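Über uns

Auf Seiten wie dieser steht gewöhnlich, dass ein Unternehmen aus Leidenschaft gegründet wurde. Srour wurde gegründet, weil zwei Restaurants in Vindevness im selben Winter ihr Geschirr ersetzen mussten, obwohl es laut Katalog bruchfest war. Wir prüfen seitdem Tischwaren für Gastronomie und Kantinen: Tabletts, Matten, Teller, Besteck. Wir verkaufen nichts davon.

Dem Wort »gastronomietauglich« trauen wir nicht. Es ist nicht geschützt, und wer nachfragt, was damit gemeint sei, bekommt meist einen Prospekt. Dasselbe gilt für »spülmaschinenfest« ohne Angabe der Temperatur und für fast alles, was als nachhaltig angeboten wird.
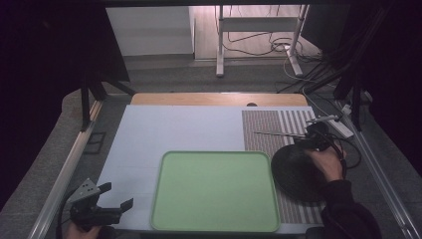

Unser Katalog umfasst derzeit 2.161 Artikel. Das klingt nach viel, und ein Teil davon ist veraltet: Hersteller ändern ihre Rezepturen, behalten aber die Artikelnummer. Solche Einträge kennzeichnen wir, sobald wir davon erfahren — und das kann dauern. Wer bei uns einen Eintrag findet, der nicht mehr stimmt, soll uns bitte schreiben.

Geprüft wird in Pristano, in einer ehemaligen Druckerei mit zu wenig Tageslicht. Teller durchlaufen 75 Spülgänge, Matten 40. Ob diese Zahlen den Alltag einer Hotelküche abbilden, bezweifeln wir selbst. Sie erlauben immerhin einen Vergleich, und mehr behaupten wir in unseren Berichten auch nicht. Sternchen oder Gesamtnoten vergeben wir keine, obwohl man uns regelmäßig darum bittet. Ein Tablett, das in der Schulkantine seinen Dienst tut, kann auf einer Hotelterrasse völlig ungeeignet sein.

Bezahlt werden wir von Betrieben, die einkaufen. Anfragen von Herstellern, die ihre Ware gegen Honorar beurteilen lassen möchten, lehnen wir ab. Eine Ausnahme gab es: das Projekt Flindetti, eine Versuchsreihe zu Oberflächen und Kratzern, an der sich zwei Lieferanten finanziell beteiligt haben. Die Ergebnisse sind im Katalog gesondert markiert. Ob das genügt, darf man anders sehen als wir.
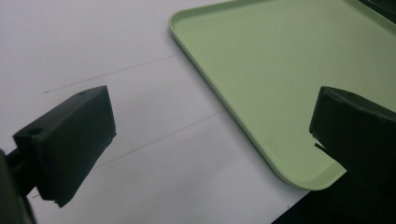
Blassgrünes Kunststofftablett auf mattweißer Tischplatte.

Ein Leitbild haben wir nicht. Es gab einmal einen Entwurf, in dem dreimal »ganzheitlich« stand. Die Prüfberichte schicken wir auf Anfrage zu, auch die mit unklarem Ergebnis. Telefonisch sind wir vormittags erreichbar, sonntags nicht.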